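Clekmont cell, notebook
January 30, 2021

Gripper was closing crooked again, so the morning went to the fingers and not to the thing I had planned. Took both off, cleaned the faces with alcohol, put them back with the Grondell screws (the Vasilakis ones are 2 mm too long and bottom out before they clamp - ask me how I know). Re-zeroed at fully closed. The old offset was 627 counts, left over from July, and I have crossed it out on the cabinet door before somebody believes it again.
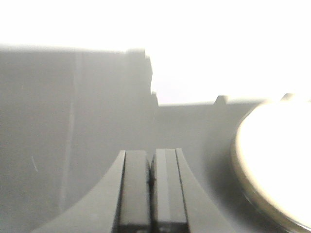

Wrist camera, fingers closed on nothing.

Exposure on the wrist camera is still too high. The plate comes up nearly white on top and only the rim reads as tan. I can find the rim by eye, but the Bruritz detector wants an edge and sulks without one. Turned the gain down to 33, then 32, then went for coffee. To be continued.

The bins stay hard against the wall from now on. They creep forward when people reach over them, and then every taught point behind the plates is a lie. If you move them, put them back and run the touch-off before you run anything else.

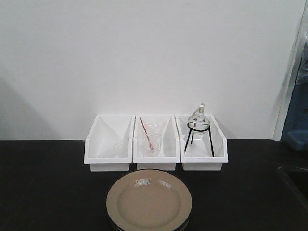 Bins against the wall: funnel left, beaker and rod middle, flask on its tripod right.

After that, plate lifts at slow speed, watching the wrist more than the plate.

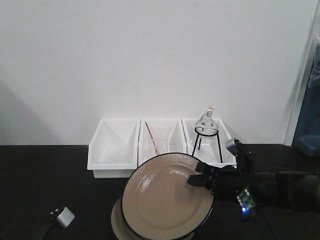 Cable routing on the wrist is next on my list, and has been next for a while. The leads from the little green board trail back along the arm, and I want them in a proper sleeve with enough slack for a full wrist turn. The tape I used last time gave up in its own good time. Check the board's own screws while you are in there; I found one finger-tight, and the finger was mine.

Still open: camera gain, sleeve, spare finger screws of the correct length. The long ones are going in the drawer marked NO.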